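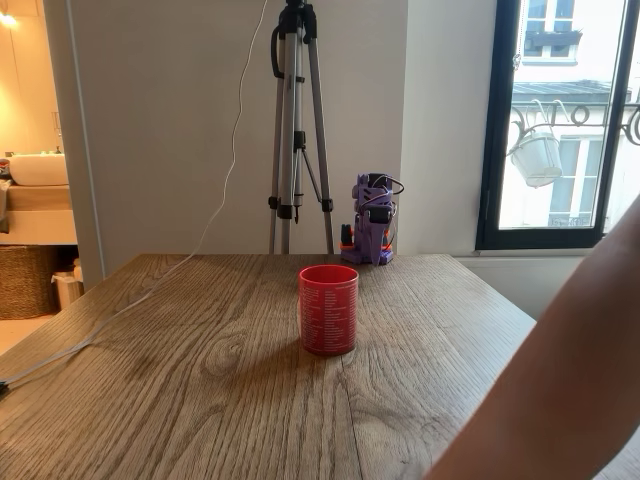
Last updated: October 27, 2023

Hello all,

> Does anybody have real numbers for the Erkano propeller at high speed? The data sheet stops at 1000 rpm.

We ran it on our stand in January, with the Gounder motor and the Filtance controller. At 3823 rpm we measured roughly 300 newtons of thrust. The noise was worse than I expected – I could hear it clearly from 70 meters.

Please note that the air was very calm on that day, so I would not use this value for crosswind work. The older Nindance blades have a different pitch and I did not test them.

I can send the log file to the list if it is allowed to attach it.

Best regards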